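Sestness Blog Module — Setup Guide

Section 4. The Reading List Panel

The Reading List panel shows links to articles and posts that the author of a blog wants readers to see. It sits in the sidebar of every page and is updated separately from the posts themselves. A change to the list does not create a new post and does not appear in the main feed.

4.1 Before you start

You need an account with the Editor or Owner role. Authors can add links to a list that already exists but cannot create one. The panel requires a theme with a sidebar. Pelteo and Wiltura both have one. If you use another theme, open Appearance > Regions and check for a region named "side" or "aside".

4.2 Creating the list

1. Sign in and open Panels > Add New.

2. Select Reading List. The settings form opens.

3. Enter a title. The title is shown to readers and can be up to 60 characters long, spaces included.

4. Choose the region and the position. "Top" places the panel at the upper right in Pelteo and at the upper left in Wiltura.

5. Set the number of links to show. The default is 4 and the maximum is 20. Older links stay in the archive page.

6. Click Save. The panel is not visible to readers until it holds at least one link.

Note: Two lists can share a region, but they cannot share a title. The form reports error 861 if the title is already taken, including by a list in the trash.

4.3 Adding links

1. Open Panels > Reading List > Links.

2. Paste the full address, including the https part. The module fetches the page title. This can take several seconds on slow hosts.

3. Edit the title if needed. Titles in Chinese, Amharic and other non-Latin scripts are stored as they are. Set the Language field so that screen readers pronounce them correctly.

4. Add a comment if you want one. Comments are plain text. Tags pasted from a word processor are removed when the link is saved.

5. Click Add.

New links go to the top. To change the order, drag a link by the handle at its left, or type a number in the Order field and press Enter.

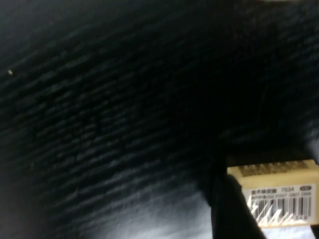

Links can also be added by e-mail. Go to Settings > Inbound and copy the address shown there. Send a message with the link on the first line and the comment, if any, on the second. Everything after a blank line is ignored, so a mail signature does no harm as long as a blank line comes before it.

Caution: Anyone who has the inbound address can add links to your list. Do not publish it. If it has been shared by mistake, click Replace Address. The old address stops working at once and cannot be restored.

4.4 Showing the date of the last update

By default the panel carries no date. Readers of a blog with few new posts may then miss that the list has changed. To show the date:

1. Open the panel settings and select Show Last Update.

2. Pick a date format. The short form is displayed as 11/5/23. The order of day and month follows the site language — check it if the site is read in more than one country.

3. Click Save and reload the page.

If the old date remains, clear the page cache under Tools > Cache. Changing the order of links does not count as an update. Editing a comment does.

4.5 Removing links

Select the link and click Archive or Delete. Archived links remain on the archive page and keep their comments. Deleted links are removed from both places and also from the list's feed at the next refresh.

Section maintained by Veerle Hermans and Cristian Huamán. For feed settings, see Section 5.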